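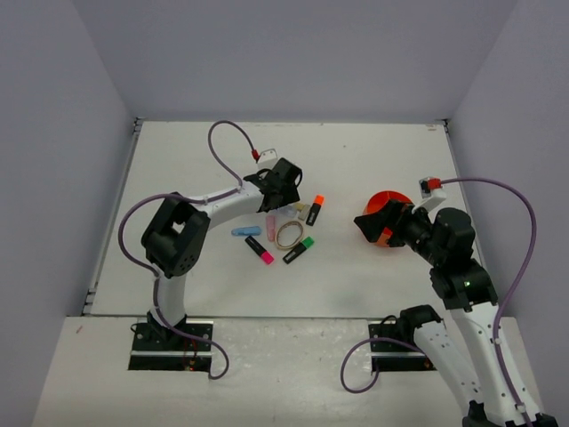
Two robot arms over a white tabletop with stationery items.

Kilville Film Nights: Frequently Asked Questions
Updated February 2021

What is Kilville Film Nights?
We are a small film society that shows dramas, documentaries and foreign-language titles that don't usually get a run at the multiplex. While the hall is closed, all screenings are online. Each film is followed by a written review from one of our members.

How do the online screenings work?
Members get a link by email on the morning of the screening. The film stays up for 30 hours. You can pause and rewind, but once the time is up the link stops working and we can't reopen it.

Do I have to be a member?
For online screenings, yes. Our agreements with distributors cap each title at 300 viewers and require us to keep a list. In-person shows will be open to the public again when the hall reopens.

How do you choose the films?
Members send in titles through the suggestion form. We check what the rights cost and whether a subtitled copy exists, then put a shortlist to a vote. Suggestions that don't make it are carried over to the next season unless you ask us to drop them.

When is the Hegedűs season?
It was planned for August and is still planned for August. It covers the early black-and-white features plus one program of shorts. The order of the films has not been set.

Will you be showing Fallex?
Yes, in the director's cut. The shorter version was shown two seasons ago and several people wrote in about the missing courtroom section. The longer one has it.

Where can I read the reviews?
On the Reviews page, listed by title. There are 887 at present. The oldest ones were typed up from the printed newsletter and may have spelling mistakes. Write to us if you spot one.

Do reviews contain spoilers?
The first two paragraphs do not. After that the reviewer may discuss the ending. Older reviews were written before we had this rule, so read those with care.

Why don't you use star ratings?
We tried them for one season. Most films got three stars and people stopped reading the text.

Can I write a review?
Any member can. Keep it under 4,000 characters and send it as plain text. We edit for length and grammar and will show you the changes before it goes up.

How do I donate?
Through our Fundside page. Donations go toward rights fees. Membership dues are paid separately, on the Join page.

The film keeps freezing. What should I do?
Close other programs, lower the picture quality in the player menu and reload the page. If that doesn't help, reply to the email that had your link in it and include the name of your browser.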